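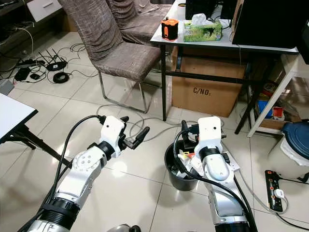 *Dursun at the bin, right gripper well in, left gripper free.*

## Tidy Task: where we've got to

Members who came to the November social will remember a promise that Dursun would be "picking up litter by Christmas". This was said by me, after pudding, and has since been quoted back to me by people I barely know. So here is the state of things, for the record and for anybody who is thinking of joining the Tuesday group.

The Tromamar student round has a new event this year called the Tidy Task. It sounds like something you'd set a six-year-old. A robot with two arms gets 15 minutes to move rubbish between the floor and a waste bin, and it is marked on what ends up where. The rubbish has to be ordinary rubbish, with no special blocks and no nice foam cubes, which was a blow, as we have a whole drawer of nice foam cubes from last year and had grown quite good at them.

Brostcombe Robotics Club is entering one team. Perihan Işık is captain and Defne Gökçe is looking after the grippers, the wrist cameras and the spreadsheet. I am looking after the biscuits and this newsletter.

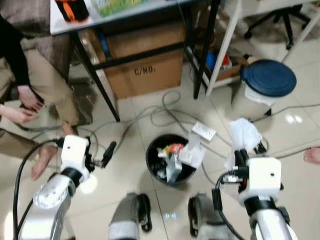
Tissues are the hard part. We had all assumed it would be wrappers, which are slippery and crackle at you, but a wrapper at least has the decency to stay the same shape. A tissue changes its mind every time you touch it. Getting hold of one is a matter of closing the right gripper on whichever bit is sticking up, and by now the team can manage a decent pinch, with the tissue held clear of the floor beside the bin. Letting go is where we lose marks. The fingers open, the tissue considers its position, and quite often it prefers to stay. Defne's first idea was to give the wrist a small shake. The first version of the small shake put a tissue on Perihan's head, and the second version is smaller.

The spreadsheet now has 900 practice attempts in it. Each has a column for what was picked up, a column for where it went and a column headed "Remarks", which began the term as proper engineering notes and now contains the words "rude" and "oh come ON". Perihan wants these cleaned up before the judges see the logbook. I think they are the best thing in it.

A word on the bin itself. It's black and round, and the rules let you choose your own, so there was a long discussion about whether to switch to a square one with a bigger opening. We tried a square one for an evening. Dursun kept catching the corners and walking it across the tiles, so back came the round one. If anyone would like a square bin, slightly scuffed, please see me. 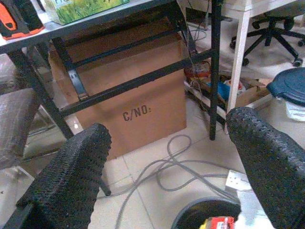 *From down at the wrist, fingers wide open: cables, power strip and the famous "C/NO:" carton.*

The carton has become a sort of landmark. It lives under the table, and the lettering on its front is easy to find in the pictures, so Defne uses it to check whether a camera has been knocked since last time. If the letters have moved, the camera has moved, or somebody has moved the carton. After a wasted evening in which it was the second of these, there is now a rule about the carton. It is rule 37 in the club handbook, directly after the one about soup.

The cables are also on the list. Several members have offered opinions about the cables. Offers to come and tidy them are running a little behind the opinions, but the door is open from half past six.

Two things left to sort out before the round. The left arm does much less work than the right, and there are marks for using both, so Perihan is writing a routine where the left one steadies the rim while the right one goes in. On paper this is lovely. In practice the arms are polite to the point of uselessness and each stops to let the other go first, like two vicars at a doorway. The other thing is speed. Our best full run so far scored well and took most of an evening, which is a little over the time allowed.

Uder, the hardware shop by the station, has given us a box of spare connectors and a discount on tape, and would like it known that the discount does not apply to paint. Thank you, Uder.

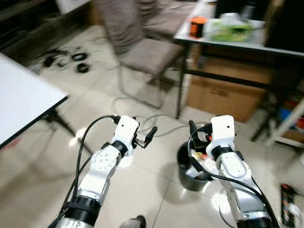

### Can you help?

We need 3 more people on Tuesdays. You don't have to know any programming. The main jobs are putting rubbish back where it started so the robot can have another go, writing down what happened, and saying "ready" in a clear voice. Students get first call on the driving, but parents are welcome and so are grandparents (one of ours has turned out to be the strictest marker in the building).

We are also collecting clean rubbish: crisp packets, sweet wrappers, foil, paper bags, the odd receipt. Bright colours are useful, and clean does mean clean, please, after the business with the yoghurt lid. Leave it in a bag with Defne and write RUBBISH on it in large letters, or it will get thrown away.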